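Abschnitt 2: Rundzellen sortieren mit dem Schalensatz Celleo 1702

Lesezeit: 2 Minuten
Zuletzt aktualisiert: 28.10.2022

Dieser Abschnitt setzt voraus, dass Sie die Schalen ausgepackt und sämtliche Batterien des Haushalts oder der Werkstatt zusammengetragen haben. Denken Sie auch an die Küchenschublade. In der Küchenschublade liegen immer noch welche.

2.1 Arbeitsfläche vorbereiten

1. Wählen Sie einen Tisch aus Holz oder einem anderen nicht leitenden Material. Edelstahl sieht professionell aus und schließt Batterien ebenso professionell kurz.

2. Entfernen Sie Büroklammern, Münzen, Schlüssel und Alufolie.

3. Wischen Sie die Fläche ab und lassen Sie sie vollständig trocknen. Holzpflege der Marke Skirov muss vor dem Sortieren über Nacht einziehen.

Maserung, Flecken und feine Fugen im Holz stören nicht. Schwieriger wird es bei Gefälle, denn Rundzellen rollen mit großer Ausdauer und bevorzugt unter das schwerste Möbelstück im Raum.
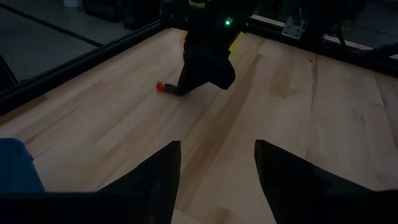
Ein Leser der letzten Fassung wandte ein, er sortiere seit Jahren auf einem Frotteetuch, da rolle überhaupt nichts, und das Tuch koste weniger als jede Schale. Das ist richtig. Wenn das Tuch trocken ist, spricht auch nichts dagegen. Ausgelaufene Zellen entdeckt man darauf allerdings später, meist beim Waschen.

2.2 Schalen aufstellen

4. Stellen Sie die blaue, die gelbe und die rote Schale so auf, dass die Mitte des Tisches frei bleibt. Der genaue Winkel ist gleichgültig. Wer rechte Winkel braucht, um denken zu können, nimmt sich die Zeit.

5. Legen Sie die Bedeutung der Farben fest, bevor Sie anfangen. Wir empfehlen:

Blau — geprüft und brauchbar
Gelb — schwach, reicht noch für die Wanduhr
Rot — leer, zur Sammelstelle

6. Schreiben Sie die Zuordnung auf einen Zettel. Im August erreichte uns eine Zuschrift, in der zwei Personen am selben Tisch Rot gegensätzlich verstanden hatten. Die Fernbedienung ist bis heute außer Betrieb.
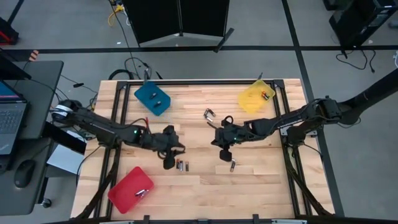

7. Legen Sie die ungeprüften Zellen quer zur Greifrichtung ab und lassen Sie etwas Abstand zwischen den Polen. Schütten Sie den Vorrat nicht aus der Tüte auf den Tisch, auch wenn das Geräusch reizvoll ist.

8. Messen Sie jede Zelle mit dem Prüfgerät Kutus und legen Sie sie sofort in die passende Schale. »Die merke ich mir« gilt nicht als Ablageort.

Hinweis: Eine Schale ist für höchstens 500 g ausgelegt. Bei einem Vorrat von rund 100 Batterien arbeiten Sie bitte in mehreren Durchgängen und überdenken bei Gelegenheit Ihr Einkaufsverhalten.

VORSICHT: Batterien mit Beulen, Rissen oder weißlichen Krusten nicht messen und nicht mit bloßen Händen anfassen. Einzeln in einem nicht leitenden Behälter ablegen. Bei Lithiumzellen die Pole vor der Abgabe mit Klebeband abdecken.

2.3 Restbestand abarbeiten
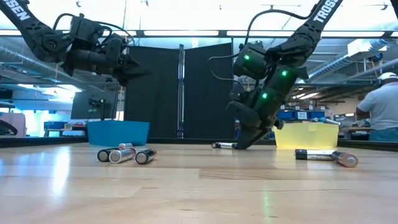
G. Hubmann
Technische Redaktion, Celleo

9. Nehmen Sie die verbliebenen Zellen einzeln auf. Wer drei auf einmal greift, prüft erfahrungsgemäß eine davon zweimal.

10. Kontrollieren Sie den Boden unter dem Tisch, dann den Boden neben dem Tisch.

11. Bringen Sie den Inhalt der roten Schale zur Sammelstelle. Das Verschieben der Schale in den Flur ist ein Zwischenschritt und kann nach unserer Kenntnis mehrere Monate dauern.

Weiter mit Abschnitt 3: Schalen reinigen und stapeln.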